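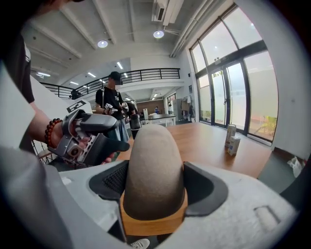

June, bench notes, dye room

Started the second round of madder baths at 7:40. Same root as last time, the Solís lot, ground finer on the small mill. Percy Condori weighed out the alum last night and left it in the labeled jars, so the mordant was ready to go when I got in.

Yarn is the Pevik two-ply, undyed, scoured twice. Total on the scale after scouring and drying was 2,351 g. I split it into skeins and tied each one in four places with cotton string, looser than before. The first round had pale bands where the ties were tight and I don't want to see those again.

**Mordant**

- Alum at 12% of dry fiber weight, cream of tartar at 5%
- Brought up slowly to 80 C, held one hour, left to cool in the pot
- No rinse, just squeezed out and kept in a covered tub until the dye pot was ready

**Dye bath**

Madder soaked overnight in tap water with a pinch of chalk. The water softener was switched off in May, so the chalk may be more than we need. pH strip read between 7 and 8. I left it alone.

Heated to 60 C over an hour and a half. Held there. The hot plate on the left side runs past its setting. At 9:50 the probe said 74 and I pulled the pot off for ten minutes until it dropped. That pot is marked B. If B comes out browner than A, that is the reason, and it shouldn't be used as a comparison for anything else.

Pot A stayed between 58 and 62 the whole time.

Pulled the first skein from A at 11:15. Clear orange-red, a little more orange than I wanted. Put it back. At 12:30 it had moved toward brick. Left everything in to cool over lunch.

**Rinse**

A took 3 rinses before the water ran mostly clear. B took five and was still giving off a little pink, so I hung it anyway. Both are on the rack by the back wall, away from the window.

B is browner. You can see it wet. Closer to rust, and dull beside A. Some of the skeins in B also look darker on the inside of the twist, which I put down to crowding. The pot is too small for that much yarn and I should have noticed when I had to push it down with the spoon.

No pale bands on either so far. Looser ties stay.

**Exhaust bath**

Saved the liquor from A in the bucket with the blue lid. Percy wants it for the Cimham linen, which has been sitting in soy milk binder since the weekend and smells like it. I said fine as long as it goes out of the building afterward. Liquor from B went down the drain.

**To do**

- Test the left hot plate with plain water, both thermometers in
- Cut snips from A and B for the lightfast card, half covered with foil, south window
- Wash test with the Zisusine soap, the unscented one, 40 C
- Order more pH strips, we have one sleeve left
- Ask Percy where the big enamel pot went. It isn't on the shelf or in the sink room

4:20, added: A has dried enough to judge on the outside. Lighter than it looked wet, warm red, even from end to end. I would do this one again with a third less yarn in the pot. B still damp.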